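So, ich muss das jetzt mal loswerden, wird ein längerer Thread. Es geht um unsere Geburtsstation in Mestmont. Die wird nämlich nicht geschlossen, sagt der Landkreis. Die wird "vorübergehend zusammengelegt". Mit Morais. 37 Kilometer weiter.

2/ Kurz zur Vorgeschichte für alle, die nicht von hier sind: Im Januar hieß es noch, die Station sei sicher. Stand so im Amtsblatt, hab ich noch in der Küchenschublade liegen. Im Frühjahr dann ein Aushang am Eingang, DIN A4, leicht schief geklebt: ab sofort keine Anmeldungen mehr zur Entbindung, man möge sich an Morais wenden.

3/ Kein Brief, keine Veranstaltung, nix. Meine Nachbarin hat es von der Frau im Blumenladen erfahren, und die hatte es vom Lieferanten. Die Nachbarin war da im achten Monat!

4/ Am Donnerstag war dann endlich Kreistagssitzung, öffentlich, und ich bin hin. Der Saal war voll, die Leute standen bis ins Treppenhaus. Tagesordnungspunkt 5, vorher ging es sehr ausführlich um die Beschilderung vom Radweg nach Pliltumley. Sehr. Ausführlich.

5/ Die Zahlen, die vorgestellt wurden: 1.464 Geburten in den letzten Jahren in Mestmont, und 1.624 hätten es sein müssen, damit es sich rechnet. Auf die Frage, wer diese Grenze festgelegt hat und wann, kam: ein Gutachten. Auf die Frage, ob man das Gutachten lesen kann, kam: es wird geprüft, ob es veröffentlicht werden kann.

6/ Ich bin keine Mathematikerin, aber die Lücke zwischen den beiden Zahlen ist jetzt auch nicht der Grand Canyon. Und in der Zeit war der Kreißsaal monatelang wegen Umbau zu. Ob das eingerechnet wurde, konnte in der Sitzung keiner beantworten.

7/ Was mich richtig ärgert, ist die Sache mit dem Rettungswagen. Der steht nachts in Drunness. Wenn der eine Schwangere nach Morais fährt, ist er erst mal weg, und zwar für alle anderen auch. Die Rettungsleute haben das in der Bürgerfragestunde selbst gesagt, ganz ruhig und sachlich. Die Antwort war, man nehme das mit.

8/ Mitnehmen ist überhaupt das Wort des Abends gewesen. Es wurde so viel mitgenommen, die hätten einen Anhänger gebraucht.

9/ Zum Personal: Die Hebammen sollen angeblich alle ein Angebot aus Morais haben. Zwei, mit denen ich geredet habe, wissen davon nichts. Kann sein, dass da noch was kommt. Kann auch sein, dass die halt woanders hingehen, eine Stelle ist schnell gefunden in dem Beruf.

10/ Und bevor jetzt wieder einer schreibt, ich würde gegen Morais hetzen: nein! Die machen da gute Arbeit, meine Schwester hat dort entbunden und war sehr zufrieden. Aber die haben doch selber kaum Betten frei, das sagen die Leute in Morais ja auch. 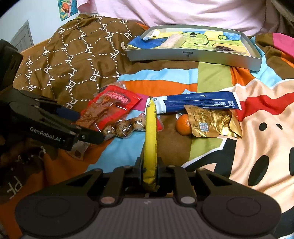
11/ Die Unterschriftenliste läuft seit gestern, sie liegt in der Apotheke und beim Bäcker am Markt aus, in Drunness in der Gemeindebücherei. Meine eigenen Bögen sortiere ich abends im Schlafzimmer, die bunte Tagesdecke ist seit gestern mein Büro – nur die schmale gelbe Packung muss vorher runter, sonst liegt mir die wieder zwischen den Listen. Bitte leserlich schreiben und die volle Adresse angeben, sonst zählt es nicht.

12/ Unterschreiben darf, wer im Landkreis wohnt und mindestens 16 ist. Also auch Pliltumley, das wurde ich jetzt schon mehrfach gefragt. Online geht leider nicht, der Kreis will das auf Papier.

13/ Wer leere Bögen braucht, schreibt mir eine Nachricht, ich drucke noch welche aus. Beidseitig bedruckt gilt übrigens auch, ich hab extra im Kreishaus angerufen (vier Mal weiterverbunden, aber dann war eine sehr nette Dame dran).

14/ Nachtrag, weil es in den Antworten steht: Die Kinderarztpraxis im Nebengebäude ist NICHT betroffen. Die bleibt, Sprechzeiten wie immer. Bitte nicht durcheinanderbringen, da rufen jetzt schon besorgte Eltern an.

15/ Nächste Sitzung ist nach den Ferien, sobald ich den Termin habe, hänge ich ihn hier an den Thread. Fragen für die Bürgerstunde muss man vorher schriftlich einreichen. Schickt mir gern eure, dann gebe ich sie gesammelt ab.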